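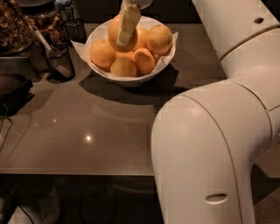 My grandmother stored fruit in the cellar, and she could say with her nose alone which box had to be eaten that week. I live on a third floor in Clestdale and I have no cellar, so for many years I bought fruit on Saturday and threw a part of it away on Thursday. Oranges were my worst case. I piled them in a white bowl lined with paper, one on top of the other, and a bowl like this looks very nice on a counter, but the fruit at the bottom gets little air and you do not see it until you eat your way down.

Last August I went to ask people who keep fruit for their living. The first was Loredana Galli, who has sold citrus at the Baert market for 20 years. She does not wash anything before she sells it. "Water is for the moment you eat," she told me. Every morning she turns her fruit by hand, and she presses each piece near the stem with her thumb. A soft place there means the orange goes to the juice box, and the juice box is emptied before noon.

Samer Nseir has a small restaurant two streets away. He buys lemons by the crate and puts them directly in the refrigerator, in a closed bag, where he says they stay good for a month. On the kitchen shelf they became hard after a week or so. He keeps out only what he needs for one evening. I tried his way at home with six lemons, and in the fourth week I was still cutting juicy slices for my tea.

With apples the matter is different. Mariann Pálfi grows them outside Umine, on land that belonged to her father, and she has 130 trees of an old late kind. She wraps the best apples one by one in newspaper and lays them in flat boxes, never touching. She was quite strict with me about potatoes, which I had kept in the same cupboard as my apples. Apples give off a gas that makes other things ripen or sprout, and she made me promise to separate them.

I have changed some habits since these visits. I buy less, and I go to the market twice. Most of my oranges now live in the refrigerator drawer, and I take out a few in the evening, for I find they taste of very little when they are cold. On Sunday I press whatever is becoming soft. The potatoes have moved under the sink.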